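Hi Touran,

April update on the Mesdale doll project, as promised! The grant from Jerkilik has now gone almost entirely into wool stuffing, cotton skin fabric and mohair, and I'm so happy with how far it stretched. We've finished 59 dolls, all with their names embroidered on the left foot, and 3 more are waiting for hair (the curly kind, which takes me forever).

Bahman Hassanpour has the fairy tale booklet nearly done. He's written a little story to go with every doll, and my favorite is still the one where Princess Tabrizi runs off to live with the goats.

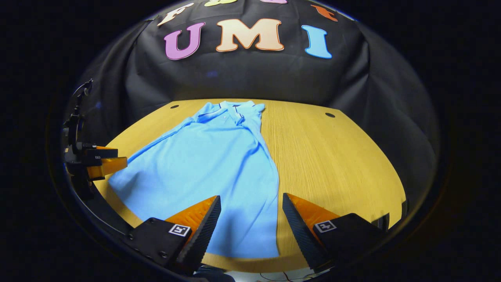 He wants to print 1000 copies and I said yes, as long as the paper is thick enough for sticky fingers. Zallumico sent a quote and I'll forward it tonight.

One hiccup: the blue yarn came in the wrong weight, so the winter hats are running behind. I've reordered, and the shop swears it'll be here in two weeks. Could you let me know if leftover hat money can go toward postage? I'd love to get the first box out to the children's ward before I start the next batch.

Hugs from the sewing room!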